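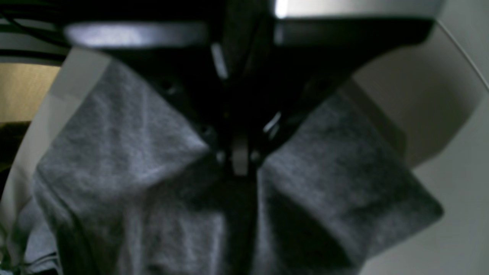 Fig. 2. Heather-gray knit, gathered at one point, with a fold on either side.

Textile Care, Unit 3: Reading a Crumpled Knit

Welcome back, everyone! Last time in the Carkemthorpe workroom we folded woven cotton, and woven cotton behaves itself. Knits are livelier, and I love teaching this unit.

Start with Fig. 2 and look at the folds before you think about the garment. The left one is a big sloping flap and catches more light. The right one is a bit darker, and along its lower right side there's something that looks like a hem. Get excited about hems! A finished edge is your best clue to which way a piece runs, and you can follow it with your fingers until you reach a seam or a corner.

Now find the deep crease between the folds. Fabric pulled together at one point always makes a valley like this, and the smaller wrinkles fan out from there (see the lower left).

Heathered yarn is tricky – the light and dark flecks can hide a shallow wrinkle, so feel for it with a flat palm.

At your table:
Lift the piece by one spot and let it hang.
Find an edge and follow it to a corner.
Lay it flat, smooth outward from the middle, then fold.
Repeat with up to 4 pieces from the Katene bin.

Don't tug! Jersey stretches, and a stretched hem will wave at you forever.

For next class, bring a knit from home and a quick sketch of how it lands when you drop it. Messy sketches are great.

Last updated: 2018-05-14

Related handouts
Unit 2: Folding Woven Cotton
Unit 4: Ribbing, Cuffs and Collars
The Ustmont Folding Board
Trasthorpe Stain Chart (revised February)

3 comments | 2 shares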